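How to Set Up a Practice Board for Your Team's First Robot Arm

When our arm showed up at Prothero in September, the plan was to bolt it down at the kitting bench and let it start sorting parts into trays. I talked everybody out of that (I run the kitting area, so I get a vote!). We put it on a table in the break room instead, with a paper grid in front of it, and let people get used to working beside it for a while before any real orders were involved. I've been asked how we did it by our sister shop over in Girnau, so I'm writing the whole thing down.

What you need

An arm that's already mounted and has had its safety checks done by whoever does that at your place. A dark tabletop. White paper, cardboard, clear tape, a marker, and a few chunky blocks in bright colors. Our supplies came to less than 20 dollars, and most of the cardboard was from the recycling cage.

Step 1. Pick a spot people walk past

Ours is by the window, near the coffee machine and the foosball table. I went back and forth on this with Riet Bakker, our safety lead, who wanted a closed room. We settled on the break room with the arm powered down and locked out unless one of the trained people was standing there. Folks who would never have signed up for a training session wandered over with a coffee and asked what the thing was supposed to do. I got better questions that way than I ever did in the meeting.

Step 2. Lay out the grid

Cut nine paper squares, all the same size, and lay them three by three with a strip of table showing between them. Make the squares bigger than your blocks, with plenty of room on every side. My first set was way too snug and I had to cut the whole batch over again.

Don't tape the squares down until you've run the arm out to all four corners at slow speed. If it has to stretch for the far ones, slide the whole grid closer.

Step 3. Label the rows and columns

Letters A, B and C for the columns, numbers 1, 2 and 3 for the rows, each on its own little card. Now anybody can call out "B2" and the operator knows where to go. This sounds like a small thing, but our real trays are labeled the same way, so people were learning the tray system without a handout.

Decide which side of the table your callers stand on before you place the cards, and face the cards that way.

Step 4. Mark the start spot

Every block should begin a run from the same place. We use a white card with an arrow on it, taped flat near the front of the grid, and the block stands at the pointy end. Press the tape down all the way along the edges.

Step 5. Put up a backdrop

Two wide pieces of cardboard, stood on edge behind the grid and taped together down the middle, will do it. Leave a flap or two at the bottom folded forward so there's something resting on the table. It gives the work area a back edge, and people quit setting their lunch there.

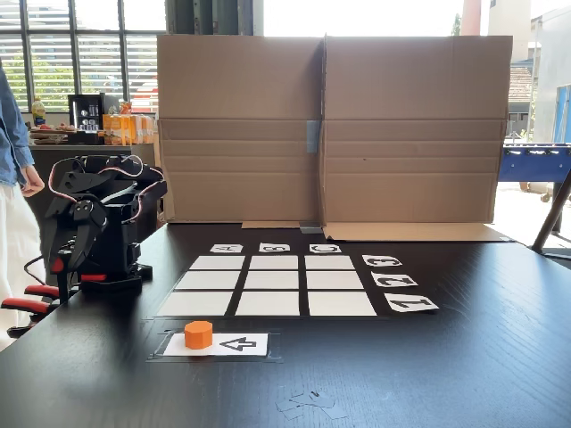 Step 6. Run it in pairs

One person calls the square, one person runs the arm, and then they swap. Keep turns short. We did 42 turns over the first stretch, and I wrote down every fumble on a clipboard, including mine (I had plenty).

Thenmozhi Joseph, who has packed kits here longer than I've worked anywhere, was the one who pointed out that the caller should wait for the arm to come to a full stop before naming the next square. That went straight into our floor rules.

Step 7. Talk about the jobs part, early

Please don't skip this one. People will ask whether the arm is taking their work, and they'll ask it at the table while you're holding a block. What I could tell them was specific: the arm gets the repeat picks, some 2,000 a week, and the packers keep the checking, the odd-shaped parts and the rush orders. Two packers are moving to setup and fixing jams, with the pay bump in writing. If you don't have answers like that yet, go get them from your manager first, then cut your paper.

Step 8. Move to real trays

Once everyone who wants a turn has had a few, swap the paper squares for an actual tray and keep the same labels. Leave the calling rule alone. We kept the break room table going even after that, and new hires get their first turn there before they go out to the bench.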